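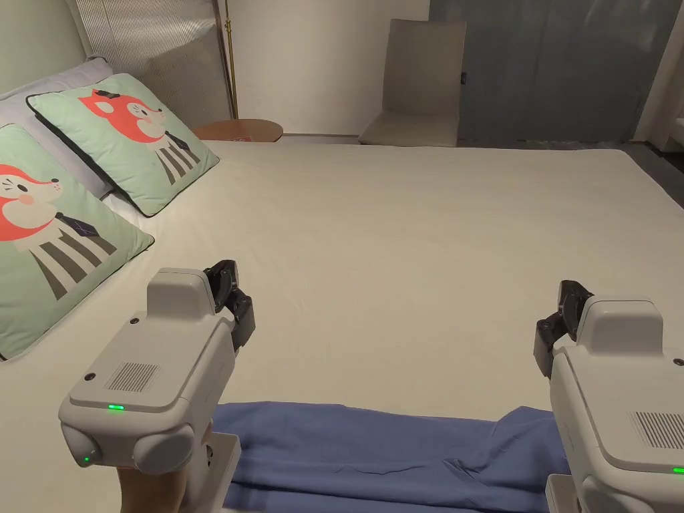
Sensibilidad en una muela después de un empaste

Bogumił Witkowska
27 de abril de 2019

Hace 17 días me hicieron un empaste en una muela de abajo, en la clínica Evden. Al morder me molesta, y con el agua fría noto un pinchazo que se va enseguida. De noche no me duele. Llamé y me dijeron que esperase, pero no me dieron un plazo. ¿Es normal que dure tanto? No tomo nada, solo cambié a una pasta para dientes sensibles.

Kamath

Con el frío puede durar varias semanas, sobre todo si la caries era profunda. Lo de morder es otra cosa - muchas veces el empaste ha quedado alto y choca con el diente de arriba. Pide cita para que te revisen la mordida con el papel de color. Si sobra material lo rebajan en unos minutos, normalmente sin anestesia. Si el dolor empieza a salir solo, te despierta o se queda un buen rato después del frío, llama y di que es urgente, porque puede ser el nervio.

Dullard

A mí me duró 22 días y se fue solo. Paciencia.

Wernum

De acuerdo con Kamath. Pregunta antes si te cobran la revisión - a mí el ajuste me entró en el precio del empaste. Mientras tanto mastica por el otro lado.

Temas relacionados
Se me ha caído una corona provisional
Férula de descarga: cuánto tarda uno en acostumbrarse
Encías que sangran al usar hilo dental
Muela del juicio, puntos y comida blanda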